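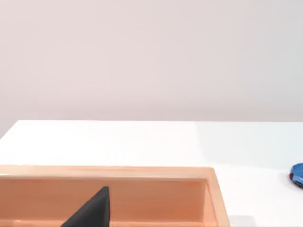
**When will the omnibus edition of Buvley return to its Sunday-style full length?**

The two-hour omnibus is scheduled to resume in December, once the shortened summer and autumn run has ended. Until then, viewers will receive a 40-minute digest of the week's episodes.

*Posted by ArchiveDesk, 23 May 2024. Members are asked to keep replies to the omnibus and its contents. Discussion of future storylines belongs in the spoilers section.*

---

**Runness_Viewer**

I am grateful for the confirmation. I must however record my disappointment with the digest as it stands. The latest one removed the whole of the hearing at Herberg Mill, including the foreman's statement. A viewer who relies on the digest would have no means of knowing why the sisters are no longer speaking.

---

**millgate2413**

I do not agree that the hearing was removed in full. The closing part was retained, from the moment the solicitor produces the second will. What was lost was the opening and the exchange on the stairs, and in my view neither was essential.

---

**Runness_Viewer**

The exchange on the stairs is where the elder sister admits that she had read the letter. With respect, the remainder of the week depends upon it.

---

**Teatime Serials**

Both members have a point. The admission is repeated in the café two episodes later, although in fewer words, and the digest did include that. I would add that the scene on the stairs was the best acted of the week and should have been kept on those grounds alone.

---

**millgate2413**

I had forgotten the café. I maintain my position on the opening, which was largely people taking their seats.

---

**quietcorner**

May I ask whether the digest carries subtitles? The full omnibus always did. My mother follows the programme by that means and the last two digests showed none on our set.

---

**ArchiveDesk**

Subtitles are provided on the digest. They were absent from the early showing on both occasions and present on the late repeat. Members affected should use the repeat for the time being and report any further fault in the technical section, stating which showing was watched.

---

**quietcorner**

Thank you. Ours was the early showing. I shall try the repeat.

---

**Shawky_Lane**

A petition for the full omnibus has been opened in the campaigns section and has more than 500 names. I would encourage members to sign. The Shawky family storyline has suffered most of all – the allotment scenes have not appeared in a digest since the change was made.

---

**Teatime Serials**

I have read the petition and shall not be signing in its present form. It asks for the digest to be withdrawn at once, which would leave weekend viewers with nothing at all before December.

---

**Shawky_Lane**

That was not the intention. The wording can be amended to ask that the digest remain until the omnibus is restored.

---

**Runness_Viewer**

I would sign on that basis.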